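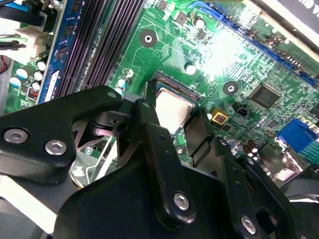

Page last changed: July 27, 2024, by Yaw Ackah

Putow planner and perception call – minutes

Present: Mohandas Sundaram (chair), Narayanan Achari, Gianni Marchetti, Saeed Bakhtiari, Yaw Ackah (minutes)

1. Last meeting's actions
Gianni's is done. Saeed's is done in the sense that a branch exists. Mine was to shorten the minutes.

2. Socket pose estimate
Narayanan has rerun the Cirano detector on the full set, 3,000 wrist camera frames, and 2,067 pass at the current threshold. Most of the rest fail on glare off the heat spreader, which the depth filter reads as a hole. Gianni proposed masking saturated pixels before the fit. Saeed proposed turning the lamp down. Both will be tried, in that order, because Gianni spoke first.

3. Approach planning

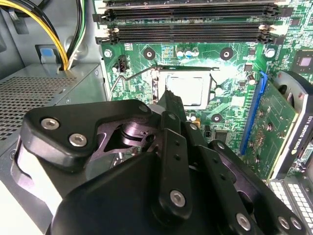

Fingertip by the CPU socket, graphics card on the right.

The planner still treats the graphics card as a flat box, so it refuses approaches from that side that Mohandas could do with a spoon. Saeed wants a proper mesh. Narayanan pointed out that we had a proper mesh in the spring and it cost 41 seconds a plan. Agreed: two boxes, one for the card and one for the shroud, with the margin set in the config file where people can find it.

The retention lever is not in the collision model at all. Discussion was brief and a little quiet. Gianni will add it.

4. Controller
The force limit on contact now lives in 4 places, and they do not agree. Mohandas asked which one wins. Saeed believes it is whichever loads last. To be moved to the Ramasamy driver and deleted everywhere else, including the wiki.

5. Log viewer
Gidmont now opens wrist video and joint traces on the same clock. General approval, some of it suspicious. Narayanan would like the time axis to stop resetting when you zoom.

Actions
Narayanan: saturation mask, rerun, post the failures
Gianni: lever geometry, card boxes
Saeed: lamp test, single force limit, merge the branch
Yaw: zoom bug, shorter minutes (carried over)

Next call in August, once Mohandas has found a slot.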